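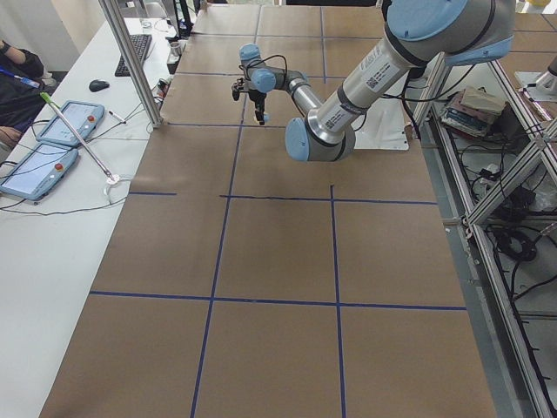 Minutes of the Water Supply Working Group
Held in the upper meeting room, Raltari, July, 14:00

Present: Jana Kramer (chair), Raphaël Leblanc, Nadège Huet, Ayten Ateş (minutes)
Apologies: Faustine Roussel

1. Minutes of the previous meeting
Agreed, with one correction: under item 5, "inlet valve" should read "outlet valve".

2. Storage tank
RL reported that the tank at Besnard holds 3000 litres when full. The level at the last reading was 2570 litres. The float switch cuts in late and the pump then runs longer than it should. RL has adjusted the arm once and will check it again before the next meeting.
Action: RL

3. Pipe replacement, lower lane
NH presented the quote from Skemon for 80 metres of new pipe. The price includes digging and backfill but excludes resurfacing. JK asked whether the old pipe would be lifted or left in the ground. Skemon had not said. Decision held over until this is confirmed in writing.
Action: NH

4. Filters
The Niltodent cartridges are changed every 4 months. AA noted that the last set was fitted late and the log sheet not signed. Agreed that whoever fits the cartridges signs the sheet the same day – initials are enough. Spare housings to be moved to the dry store.
Action: AA

5. Meter readings
FR had sent a note in advance. Two meters on the north side give readings that do not match the main meter. She proposes reading all of them on one morning, with the tank outlet shut. Agreed. JK to write to the households affected.
Action: FR, JK

6. Any other business
The key to the pump house is missing from the hook. RL to have another cut.

Meeting closed 15:20.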